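Kalkidan Abera sent me the Nirnley write-up in March, and I've read it twice. The claim is that a policy trained on 400 demos can put phones on stands it hasn't met before.

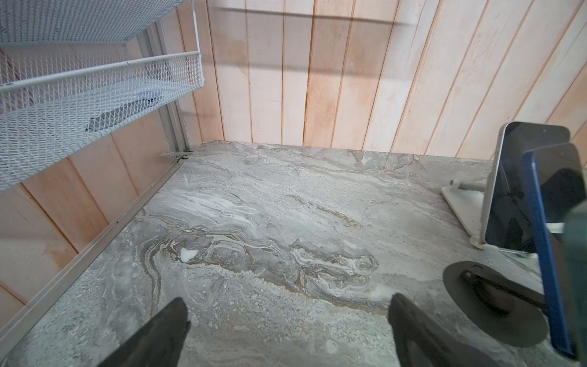 Wrist view, fingers open over the counter.

Maybe. But the test was 134 trials on one marble-patterned surface, and I can't find a baseline – any baseline.

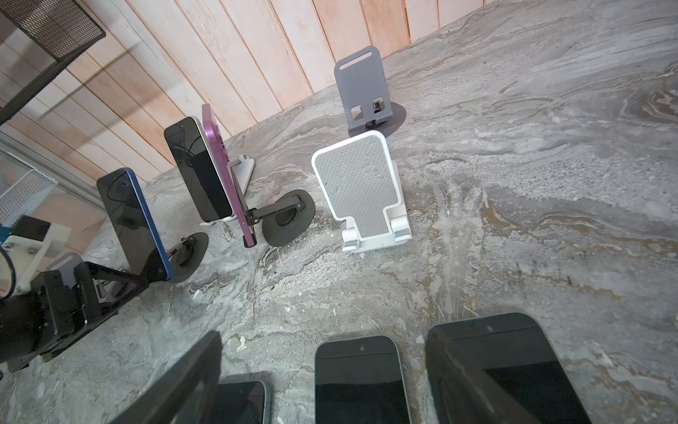

Black glossy screens are hard for depth sensing, I'll grant them that. I'd still want four more rooms and the failures listed one by one. Mesfin Tefera thinks I'm being unfair. I've asked for the logs.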